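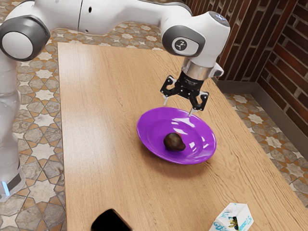
# The invisible lid: questions and answers

We've had a wonderful pile of mail since the Dirley 155 notes went up in April, nearly all of it on one bug. Here are the questions that keep coming back, with answers as full as we can make them. If you only want the fix, skip to "How do I patch my copy?"

## What went wrong?

In the fruit-from-dish task, the arm would come down toward the fruit, stop in midair, push, and then trip its own force limit. Nothing was visibly in the way! In a batch of 300 runs we kept seeing the same halt at the same height, just level with the rim.

The cause was the collision shape. Every object in Dirley has two shapes: the one you see and the one the physics engine uses. The dish you see has a hollow. For contacts between dish and gripper, the engine was using a convex hull, and a convex hull has no hollow. So as far as the fingers were concerned, the dish had a lid on it.

## Why didn't the fruit sit on top of the lid too?

Great question, and it's the part we enjoyed chasing the most. Objects that start inside a container use a separate contact pair, with a finer mesh that follows the inner surface. The fruit rested where it should, every render looked right, and we happily went off to blame the controller for two weeks.

## Was Kun at fault?

No. Kun (the motion controller we ship by default) did its job. It asked for a downward move, felt a reaction force, and stopped. We'd lowered its force threshold, raised it again, and rewritten the approach curve before anybody looked at the dish. Sorry, Kun.

## Couldn't you see it in the close-up renders?

We couldn't, and we stared at plenty of them. The renderer only ever draws the visible mesh. A smooth curved inside, fruit settled on it, a soft shadow where it touches: all of that comes from the shape that was fine. 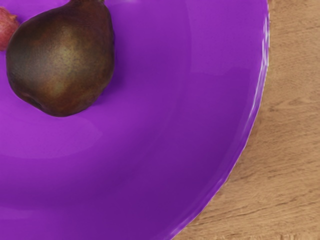 One reader wrote in to say that their team had lost a month to the same thing with a mug, and that they now switch on the collision overlay before they open a single log file. They also wondered why the overlay isn't on by default in the debug view. As of the current build, it is. Thank you for that one, it was a terrific suggestion and it took an afternoon.

## Is it a safety problem on a real arm?

The lid itself only exists in simulation, so you won't hit it on hardware. What worries us more is what people may have done to get around it. If you raised the force limit so the arm would "push through," please put it back before you run anything on a real machine. A threshold that looks harmless against a shape that isn't there can crack a plate or hurt a hand.

Nokbridge, our hardware test site, now refuses any config with a force limit above 30 newtons unless someone signs off on it at the bench. We like that rule so much that we've copied it into the simulator as a warning.

## Do I need to retrain?

If you trained on the dish task before the patch, yes, probably. Policies picked up odd habits. Our favorite (it's awful, but you have to admire it) would come in at a slant, hook the rim with one finger, and tip the whole dish until the fruit rolled out. It scored very well.

## How do I tell whether my setup has the bug?
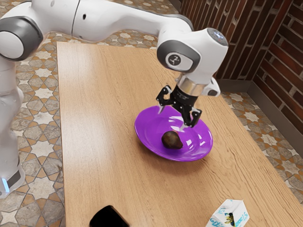 The quickest check is a slow straight descent with the fruit ignored completely. Turn off grasping, set the step limit to 400, and log the contact force at each fingertip. A good place to begin is with the gripper open and the fingertips just over the rim area of the dish, as they are in this render. The fruit is lower down and a bit to the left of the fingers, so move across until you're over a bare part of the hollow and go down from there. With a healthy mesh the force stays at zero until the tips meet the inner surface. With the bug, you'll get a sharp spike at rim height.

Do please try it in more than one spot. A hull sits close to the true surface near the rim, so a test run there can look perfectly fine.

## How do I patch my copy?

1. Update to the latest Dirley build.
2. Delete the cached collision meshes. The update won't do it for you, and the old hulls will load quite cheerfully if they're still there.
3. Rebuild with Undska, our mesh splitter, using the "hollow" preset.
4. Run the slow descent again.

The rebuild takes a while on a laptop. Start it before lunch.

## Are other objects affected?

Anything with a hollow could be: bowls, mugs, open boxes, the colander. Solid shapes are fine. We've rechecked the kitchen set and are partway through the workshop set, where the funnel is still giving Undska a hard time. If you find one we've missed, send the object name and your force log and we'll add it to the list.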